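### 3.2 The student sessions

Our students in the Jirklow course worked on one task all term, and we grew rather fond of it: two arms sharing a black slotted frame above an ordinary table, with a few household things set out along the far side.
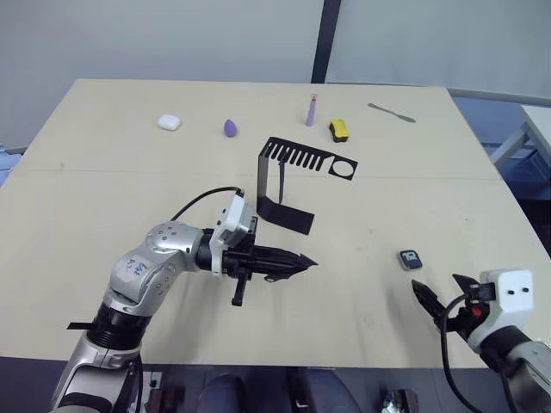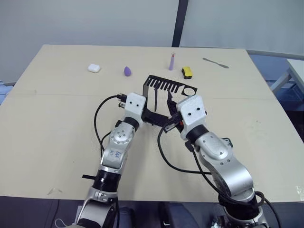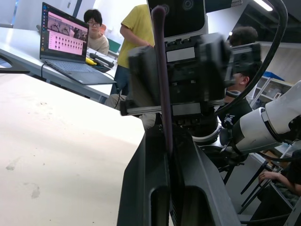

*Last changed: September*

**Figure 6.** Work at the bench: the slotted frame on the table (top), both grippers on the frame (middle), and a wrist view toward the students (bottom).

Mei Lindgren's group logged 1017 attempts, and Ayten Kurtuluş very kindly read through every one of their notes with us.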